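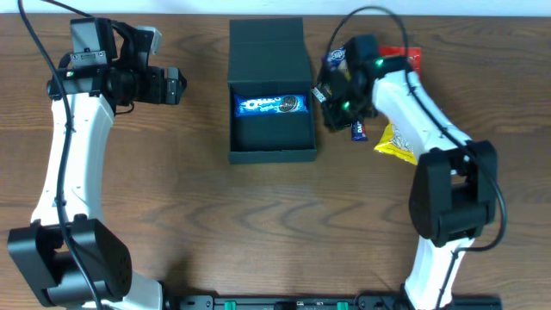
The consultation on mandatory disclosure of repair terms closes at the end of October, and I have now read the draft regulations as well as the covering paper. The main duty sits in regulation 4: a trader must state, before the sale, whether spare parts will be supplied and for how long. "Goods" is defined by reference to what a consumer would ordinarily acquire for personal or household use. That leaves dual-use equipment in an awkward place. A pair of arms with black grippers set up on a wooden tabletop could be a business purchase or a hobbyist's, and the seller often has no means of telling which. The draft offers no presumption either way. I think it should, and that the presumption should favour the buyer.

On the question raised earlier in this thread:

> Zunbridge has asked whether the duty would apply to sales
> made through a marketplace, where the marketplace never
> holds the stock. Their reading is that only the listed
> seller is caught. Santoro takes the opposite view and
> wants the marketplace made jointly liable. Does anyone
> have a settled position on this? Also, is the 30-day
> period in the schedule meant to run from the order or
> from delivery?

Zunbridge is right on the present wording. "Trader" means the party to the contract of sale, and a marketplace is normally agent only. Santoro's point is one of policy, and should be put in the submission as such – it will not be reached by interpretation.

The 30 days run from delivery. The schedule does not say so directly, but paragraph 2 applies the delivery rule to all periods in that part. It would be better if it were stated again.

Two smaller matters:

- The small trader exemption covers firms with fewer than 50 employees. It does not say whether staff of related companies are counted. Rikau would fall on either side of the line depending on the answer.
- The infringement fee is fixed at 900 per offence. If each product line is a separate offence, a seller with a large catalogue such as Prodport is exposed to a very different total from a shop with one line. The draft is silent on this.

I will circulate marked-up text for regulation 4 and the exemption. Comments on the list, please, and by paragraph number – the last round was hard to collate.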